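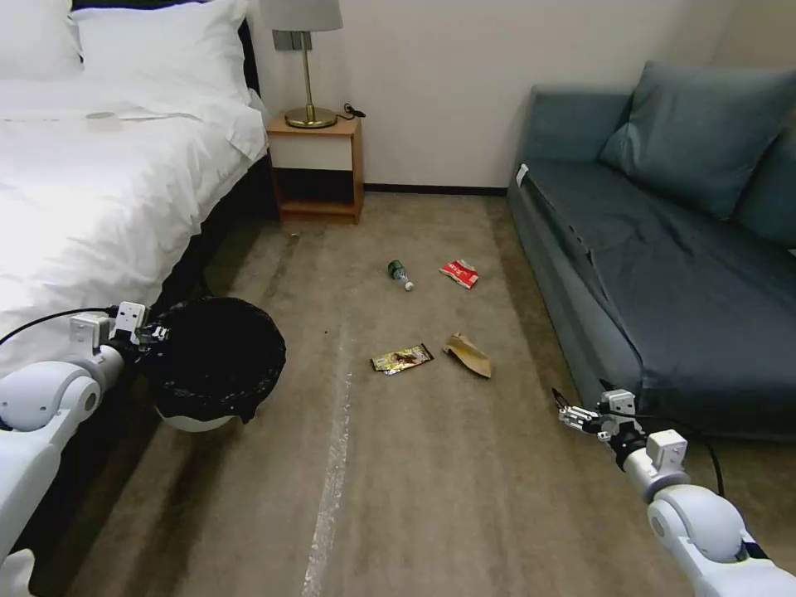 17 March 2022 — by the Yeom travel desk

Filed under: Opinion, Slow Travel

I am done with checkout at ten in the morning. Done! I spent four nights in Geltunent last July and on the last one I barely slept, because I kept waking up to see if it was time to start shoving socks into my bag. What did I pay for, exactly? Check-in was at four in the afternoon, so my "night" was 18 hours long on paper and a lot of it went to packing.

I know, I know, rooms need cleaning. I'm all for cleaning. But the little guesthouse I love in Mimel lets you stay till noon and it has 16 rooms and one very busy laundry, and they manage fine (and the coffee is better too). The big places could do it if they wanted to. What they want is to sell me a late checkout for 20 bucks, and it makes me grumpy every single time I see it on the bill.

And then there's the lobby. You drag your suitcase down, your train to Zeslow isn't for hours, and you sit there next to a fake fern with all the other people who got kicked out — everybody pretending to read. I'd happily pay a bit more per night to skip that. Put it in the price and let me sleep!

So now I ask about checkout before I ask about anything else, even breakfast. If they say ten, I keep looking.

We use cookies to improve your visit. Accept | Manage settings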